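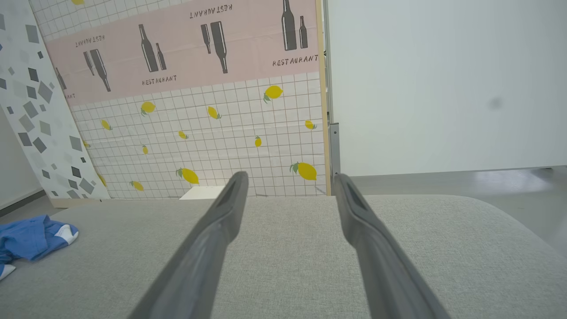
**Soft Goods Handling Group, Ollcombe site: minutes of the February catch-up**

I'm typing these up myself again, so they come in the order I scribbled them. Present: the whole bench crew, Jerome Dalisay on the phone from Fullgate, and me with the notebook. We started at 3:15 and ran over, sorry!

**Last month's minutes**

Agreed, with one fix. I'd written that the Enriquez draft was "approved." It was only passed around for comments, and Jerome would like that on the record. So there it is, Jerome.

**1. Stop rule near upholstery**

This ate most of the meeting. Our house rule says the arm slows down before the fingers get near any surface, but it was written with tables in mind, and a seat cushion gives when you press on it. Where does the surface start? We went back and forth (twice, by my notes) and landed on the top of the fabric with nothing pressing on it. Jerome thought we should allow for some squash. I like the stricter version, and so did most of the room, so the stricter version it is for now.

Wording to go in the handbook:

> On cushions, sofas and bedding, measure clearance from the resting surface of the fabric. Do not count on the padding to absorb a bad approach.

**2. Force limit**

The draft has the closing force limit for cloth work at 15 newtons. Everybody is fine with that for towels and shirts. The question was whether thin stuff needs its own lower number, and we don't have enough runs to say. Parked until the Sasby logs are sorted. I'd hate to put a number in the book that we made up over coffee.

**3. Fingertip checks**

We do these already, but everybody does them a bit differently, so now it's written down:

- Power to the gripper off, and say so out loud.
- Look at both fingertips, and run a cotton swab along the slots. Lint goes in the trash, please, and stays off my bench!
- Wipe the flat faces with a dry cloth.
- Sign the sheet, with your full initials.

This happens at the start of each shift and again after 650 cycles, whichever comes first. Jerome asked if 650 was picked for a reason. It's what the Fullgate sheet says and we copied it, so he's going to ask them where they got it.

**4. Backdrops**

We had a good chat about the printed panels. Do we want rules on them? The Enriquez draft says "plain background preferred," and I really don't agree. Homes are busy places, with lettering and lemons and patterns all over, and if the camera only ever sees a blank wall we'll learn very little. We'll send a comment back asking them to drop the line, or at least to keep it for calibration only.

What we did agree on is that any leaning panel gets a strap or a foot before the arm is powered. A panel coming down mid-run is a people problem as well as a robot problem. I'll order straps.

**5. Who can be inside the tape**

No change to the rule: one person inside the tape, with the stop button in hand, and the arm holding still while they reset the cloth. I did grumble a little here. Run 77 was reset by somebody leaning in over the tape while the operator was looking at the screen, and we can't have that, even for two seconds. If the cloth needs moving, pause the run, wait for the light, then go in. The lost time is fine. We budget 55 runs a day and we've never been told off for coming in under.

**6. Anything else**

The laminated rule card by the door is out of date (it still has the old table wording). I took it down and there'll be a new one once item 1 is typed up properly. Somebody also asked for a second set of swabs in the drawer, and yes, go ahead.

**To do**

- Me: handbook wording, new door card, straps.
- Jerome: ask Fullgate about the cycle count, and send our backdrop comment on the Enriquez draft.
- Bench crew: Sasby logs, sorted by fabric.

Next one is in March, same room, and I'll send the time once Jerome knows his travel.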